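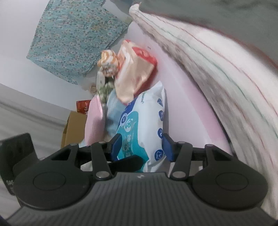 Pinza de mano y la fila de paquetes, con el blanco y azul delante.

Actualización rápida porque llevo semanas sin escribir y me lo habéis reclamado (dos personas, pero bueno). 14 de noviembre de 2018 y por fin tengo algo parecido a un resultado.

Resumen para quien llegue nuevo: estamos recogiendo demostraciones de agarre con pinza de mano, sin robot. Una persona coge la pinza, mueve cosas, la cámara va montada encima y graba. Luego se entrena la política con eso y se pasa al brazo. El conjunto se llama Erkby, no preguntéis de dónde sale el nombre.

Números: 3.936 demostraciones válidas. Tiramos bastantes, casi todas por fallo de seguimiento cuando la pinza se acerca mucho a una pared lisa. Paredes blancas = el enemigo. El seguimiento visual se queda sin puntos y la trayectoria pega un salto. Una tela de flores colgada ayuda más que cualquier filtro que yo haya programado, y me da un poco de rabia.

Lo que quería probar en esta tanda era lo blando. Bolsas, envoltorios, tela. Con objetos rígidos la cosa iba bien desde el verano, pero un paquete hinchado de plástico se arruga, brilla, cambia de forma en cuanto lo rozas. La apertura de los dedos deja de decirte gran cosa. Así que cambié la representación: en vez de predecir apertura absoluta, predecimos el cambio de apertura respecto al primer contacto. Una tonteria de cambio, una tarde de código.

Con la versión vieja, 27 aciertos de 49 intentos en bolsas y paquetes blandos. Con la nueva todavía estoy repitiendo la evaluación y no voy a dar cifra, que luego la gente la copia. Mejor, eso sí. Se nota sobre todo en los paquetes que están de pie, que antes los tumbaba antes de cerrar.

La tela sigue siendo otro mundo. Magdalini Drakos se empeñó en meter toallas en la lista y tenía razón, aunque me ha costado 9 días de reetiquetar. El problema de la toalla enrollada es dónde empieza y dónde acaba, la política la coge por cualquier sitio y a veces se lleva también lo de al lado.
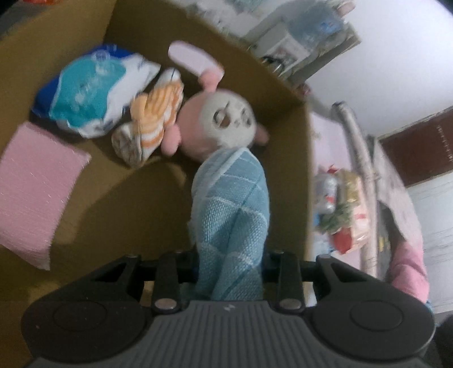

Toalla azul claro entre los dedos. Detrás, la caja de cartón con el conejo de peluche.

Lo de la caja es aparte. Dentro hay paredes de cartón en todas direcciones, sombras, y la lente gran angular lo curva todo. Pensé que el modelo se iba a perder y no, se pierde menos que en la mesa de Inthorpe, que era lisa y bien iluminada. Hipótesis: el cartón tiene bordes claros y eso da referencia de profundidad. Sin comprobar. Si alguien tiene una explicación mejor, comentarios abiertos.

Pendiente:
- terminar la evaluación nueva
- separar los fallos de percepción de los de cierre, ahora va todo en el mismo saco
- calibrar otra vez el retardo entre cámara y dedos
- contestar al correo de Omedach (perdón, perdón)

El código de la apertura relativa lo subo cuando lo limpie. Ahora mismo hay una funcion que se llama arreglo_final_2 y no quiero que la vea nadie.

Me voy que cierran el laboratorio.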